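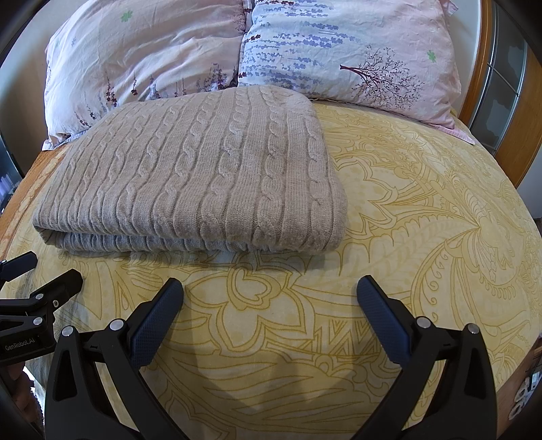 Kamala Devadiga wrote that she had been told a knit blanket should never see the inside of a washing machine, and she wanted to know if that was true or just something the care label people put down to cover themselves. Hers is a store brand from Brillel, the tag has faded to nothing, and the dry cleaner wants 88 dollars. She has a front loader with a wool cycle and a 600 rpm spin. Will it shrink? Does the special detergent matter?

3 replies

Johanna Auer
I doubt the label would have told you much anyway. What matters is the fiber. Pull a strand from an inside seam and look at it closely. Acrylic and cotton survive a cool wash fine. Wool is where people get hurt, and it's usually the agitation and the sudden change in temperature that does it — the water alone doesn't. If you can't tell, treat it as wool.

I'd skip the "special" detergent unless it really is wool. I used the Draster one for a year and then went back to a mild dish soap on my acrylic throws. No difference I could see, except on the receipt.

What I would do:

Check the weight first. A wet cable knit is heavy, and if the drum is packed full the machine can't rinse it. Use the big one at the laundromat if yours is small.

Wash cool, by itself, in a zipped cover. Lowest spin you have. Your 600 is okay, the 1025 on my old machine was not.

Lift it out with both arms under it. Never by one corner.
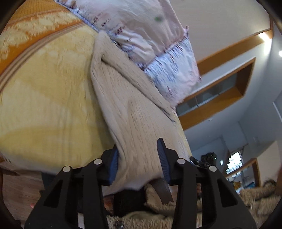 Dry it flat on towels, and turn it over in the evening. Hanging it on a line will give you a blanket that's longer and narrower than the one you bought. I don't believe the claims about "reshaping" it afterward with steam.

Yoshinori Shimada
Just wash it. Mine has been through warm with the towels plenty of times.

Chinyere Okonkwo
Yoshinori, is yours wool though? That's the whole point. Mine was a wool blend, went in on "delicate" one January, and came out fit for a cat. I'd also question how much washing these need. Shake it outside, spot clean, air it over two chairs. Kamala doesn't say it's dirty. If it is real wool and you like it, 88 dollars starts to look less silly, but ask the cleaner what they do for that money — one near me was simply putting them in a machine.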